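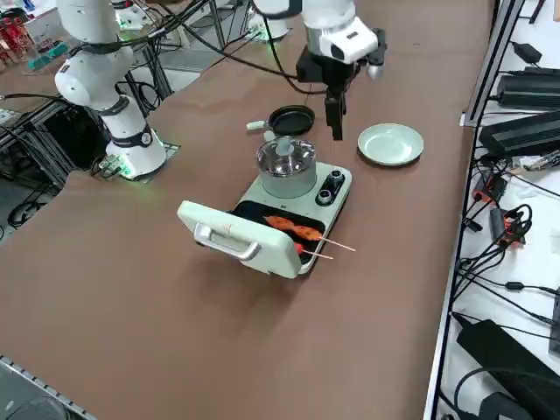

PLIRNSIDE, Jan 31, 2020 - Prandivar has published a code of practice for robot arms that work with small kitchen appliances on an open bench. The code is free to download and applies from July to all work done under the company's name, including work carried out by contractors.

It covers two-arm benches where grippers handle cookware, food and heated surfaces in the same space. The authors say general machine safety rules still come first. The new text deals with matters those rules leave to the individual site, such as where a plate may be placed, how cables are kept away from hot parts and who may clear a stop.

"We had good people doing the same job in different ways," said Sandamali Barua, who led the drafting at Prandivar. "One shift parked the arms before anyone touched the grill and another shift didn't. We wanted one rule, written down, that a new starter could read on the first morning."

The draft was tried at the company's Plirnside and Tautahi sites. Staff logged 1383 bench sessions during the trial, and the wording of several clauses was changed as a result. A proposed limit on session length was dropped after operators said it led to rushed changeovers.

The main requirements are:

1. Both arms must be in their park position, with motion disabled, before a person reaches over the table.

2. Lids and hinged covers must be set open or closed before a session starts, and the setting written on the session sheet.

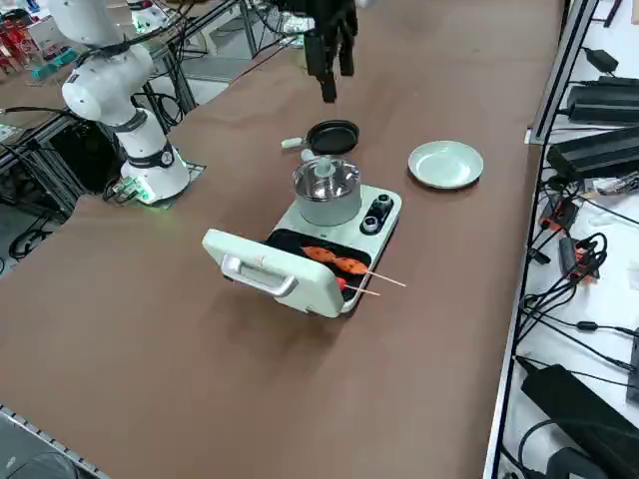 3. Skewers, handles and anything else that extends past the edge of an appliance must be included in the collision model.

4. Power supplies must be kept off the work surface. Cables on side shelves must be labeled at both ends.

5. Food used in a session must be thrown away afterward and must not be eaten.

Sites must also name two people who are allowed to restart an arm after a stop. Both must have completed the operator course, and at least one must be in the building whenever the bench is powered.

Rangi Stubbs, operations lead at Tautahi, said the clause on items past the appliance edge came from his team. The appliance itself was always in the model, he said, but the things put on it often were not.
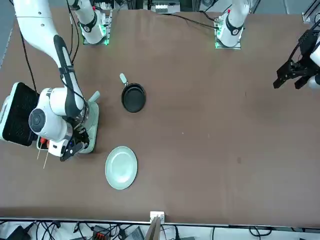 Stubbs said the fix took little time at each bench. Operators now measure the longest item before a session and enter it on the same sheet as the lid setting. If a longer item is used later, the sheet is done again and signed by a second person.

Sites have to keep session sheets for seven years. Prernen, which trains operators for Prandivar, will add the code to its standard course. Kane Mudgway of Prernen said people who have already passed the course will be asked to take a short written update.

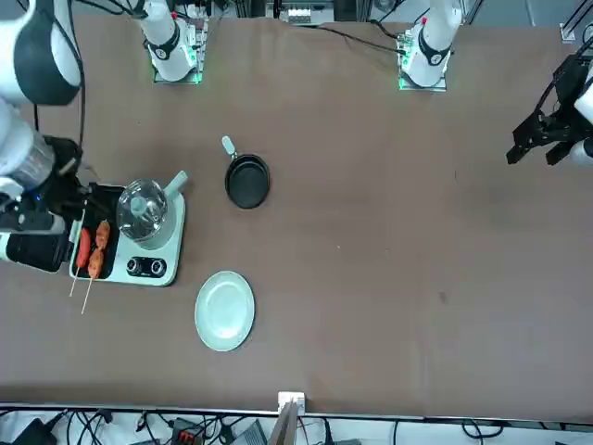
Does the code apply to benches that are already in use?

Existing benches are covered from July, the same as new ones. A site that needs more time to relabel cables or move power supplies can apply in writing to Murray Cartwright at the Plirnside office.

Comments on the first edition can be sent to the same office.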